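I'll admit I only stopped in Silside because the coast road was closed and the bus driver told us all to get off and find some lunch. Four hours later I was still there, sitting in the ticket office of the Fendevance lighthouse with a mug of very strong tea, talking to the woman who runs the tours. She asked me to leave her name out (it's a small town and she's already teased enough at the bakery), but she was happy to talk about everything else, and wow, can she talk!

She came to the lighthouse as a summer guide and meant to stay for one season. "I was going to save up and go to Portugal," she told me. "I still have the guidebook. It's propping up the printer."

The first thing I wanted to know was whether the climb is as bad as it looks from the harbor. She laughed at me.

"People see the tower and panic. Take it slow and stop at the landings. There are 8 of them and every one has a window, so you can pretend you're admiring the view while you get your breath back."

I can confirm this works. I admired the view so many times that a family with a toddler passed me twice, once going up and once coming down. The steps are stone and worn in the middle, and the last bit is a steep metal ladder with a rope rail, so wear real shoes. I was in sandals and regretted it from the second landing on.

Tours go up in groups of no more than 19, and she's strict about it. The gallery at the top is narrow and you do need to shuffle around each other to see both sides. I asked which side she'd pick if she only had a minute.

"North, always. Everybody rushes to the sea side, and sure, it's the sea, it's big, it's blue if you're lucky. But on the north side you get the salt marsh and the old ferry channel, and at low tide you can see exactly how the boats used to come in. I never get tired of that one."

We moved on to the island, which I'd been staring at through the window the whole time. Ilie is that long green hump across the water, and the passenger ferry goes over from the slip below the lighthouse. I'd assumed you needed a full day for it. She says no. 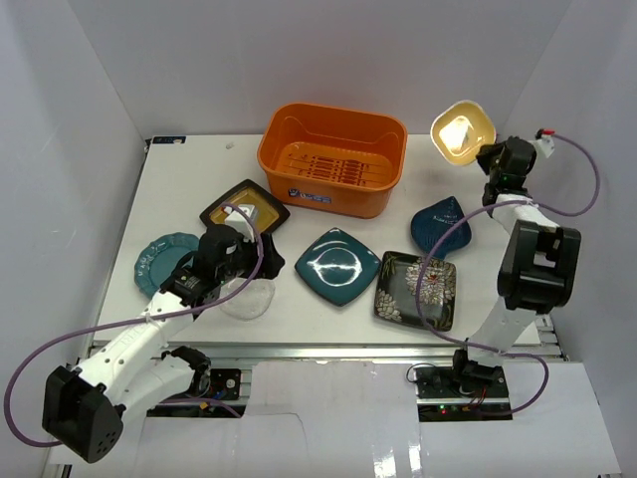
"Go over on the morning boat, walk to the chapel, eat your sandwich, come back. You'll be in Silside again for a late lunch. What you don't want to do is go over on the last boat out and then ask the skipper if he'll wait. He won't wait."

Has anybody been stuck over there? "Oh, every year. There's a hostel, so it's hardly a tragedy, but they do look cold in the morning."

The ferry is 46 minutes each way, longer if they swing out past the rocks to look for seals, and you pay on board. Bring a jacket even if it's warm in town. She said that twice, and then said it again to a couple who'd come in to use the restroom.

I had to ask about the busy season too. The lighthouse gets most of its visitors in July and August, and on the day of the boat festival last summer they had 1,000 people through the gate. She made a face when she said it.

"It was fun, and I never want to do it again. We ran out of tickets and started writing on the backs of postcards. The line went past the fish shop. If you can possibly come in March, come in March. It's windy, you might get rained on, and you'll have the gallery to yourself and I'll have time to chat."

I was there even earlier in the year than that, and she definitely had time to chat. Some places in town were still shut for the winter, though the bakery and both pubs were open, and I had a really good crab roll at the one nearer the harbor.

Before I left I asked where she goes on her own day off, expecting her to say Ilie. She pulled a bus timetable out of a drawer and circled a stop called Sternon.

"Two villages up. There's a beach below the church that you can walk for an hour, and a tea room that does cheese scones the size of your head. Take the cliff path back if your knees are good. If they aren't, sit on the bench and wait for the bus like I do."

By then the coast road was open again and the driver was leaning on his horn. I bought two postcards (blank on the back, I checked) and ran for it. I've already looked up the bus to Sternon for next time, and I'm bringing boots.

Posted Feb 24, 2026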